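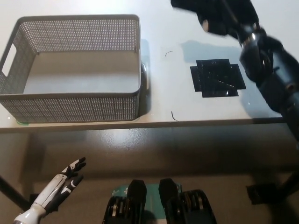
2 min read

The Ritham robotics club spent January on one task: pick up thin wire from a white table and drop it in a gray basket. Keisha Bellamy, who leads the manipulation group, says the choice was deliberate.

"Blocks were too easy. A wire has almost no height, so the depth reading is close to useless," she says. "You get a line of pixels and a lot of noise."

The black mat makes matters worse. It is glossy, and the highlights look like wire to the detector. Bellamy's students labeled 300 frames by hand before false hits dropped to a level they could work with – most of the bad ones came from the mat.

The basket stays on the left side of the table, with green tape at one corner. "Tape is our calibration," Bellamy says. "If somebody bumps the basket, it goes back to the tape and we keep running."

Arm control runs on Kusby, the club's own motion package. Students first wrote it for the Prondley course and have patched it every term. The current build caps arm speed at 70 percent on approach and 10 percent near the surface.

"They wanted it faster. I asked them to show me the contact logs first," she says.

The logs now hold 847 attempts. Bellamy would not give a success rate before the Zamudio meet, where teams run the same task on a table they have not seen. Her group still has to settle how the hand should close on a curled piece.

"Straight ones we understand," she says. "With the curled ones, two students have two methods, and both are still in the code."

Posted 2/27/21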